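Pistley Manipulation Stack: Progress Report to the Olton Fund
Reporting period ending 8/18/20
Prepared by the software group, Stendalska site

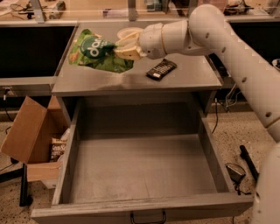
When we last wrote, in April, the planner could put things in a drawer provided the drawer was open, the thing was stiff, and one of us had recently restarted the perception node. Two of those conditions have now been lifted. The restart is still a good idea.

Summary for those with other reports to read

The task sequencer is in daily use. Grasping of soft packages is much better. Drawer handling is better when opening than when closing. The logging tool is late and we explain why below. We are asking for no new money, and would like to move a little of the old money from one line to another.

Perception

The segmentation model was trained mainly on boxes, and for a long time it regarded a bag of snacks as several small boxes having an argument. We relabeled 2,000 images by hand, which took most of the spring and all of our goodwill toward shiny wrapping. The retrained model finds the outline of a crumpled bag reliably enough that the grasp planner no longer needs a hint.

Dark, flat packages on the metal top remain the weak spot. The depth data on brushed metal is poor under the overhead lights, and a chocolate bar lying flat barely rises above the noise. We currently fall back on color edges for these, a method we made fun of in our original proposal. We withdraw the remarks.

Grasp planning and control

The old planner aimed for the center of an object, a reasonable policy for anything that has one. The new version looks for a ridge or fold near the top of a bag and pinches there. Finger closing is now governed by a force limit instead of a target width, so the controller stops when it meets resistance and doesn't keep going until it reaches a number somebody typed in last year.

Once a bag is lifted, it hangs and changes shape, and the collision checker used to carry on as if it were holding the original object. We now attach a padded volume below the fingertips and let the planner steer that around. It is crude. Paths are longer than they need to be, and the arm sometimes takes a scenic route over an empty part of the table. We have tried 4 ways of estimating the hanging shape properly and kept none of them.

Drawer tasks

Opening uses a compliant pull along an axis estimated from the handle. The controller corrects the axis as it goes, so a slightly wrong first guess now costs a second or two where it used to cost a protective stop.

Closing uses the same code in reverse, which sounded elegant in the design meeting. In practice the arm tends to end up on the wrong side of the handle, with its elbow somewhere inconvenient. We have written a separate closing routine that plans the elbow position first, and it will replace the elegant one next period.

Placement into the drawer works with the release height set from the drawer floor. Previously it was set from the tabletop, and objects were dropped from a height that suited nobody's idea of "place."

Tooling

The Berhe logger was due at the end of the last period. It records planner decisions alongside joint data, so that a failed run can be replayed and blamed on the right component. The recording half works. The replay half drifts out of step on long runs, and we traced this to two clocks that each believed they were in charge. A fix is in review.

We also closed 22 issues in the shared tracker. In fairness, 9 of them were the same issue, reported with increasing feeling.

Problems and risks

The main risk is the calibration routine, which still needs a person standing there with a target. If the arm is bumped, the offsets are wrong until someone notices, and the software is not the one that notices. An automatic check at startup is designed but unwritten.

The motion library's next release changes the interface we depend on. We have pinned the current version and are pretending that this is a strategy.

Plans for the next period

New closing routine merged and tested. Logger replay finished. Startup calibration check. Mixed sequences, with soft and rigid packages in one run and no operator input between them.

Budget

Spending is within the approved total. We request permission to shift the unspent travel line to computing, as there has been very little travel.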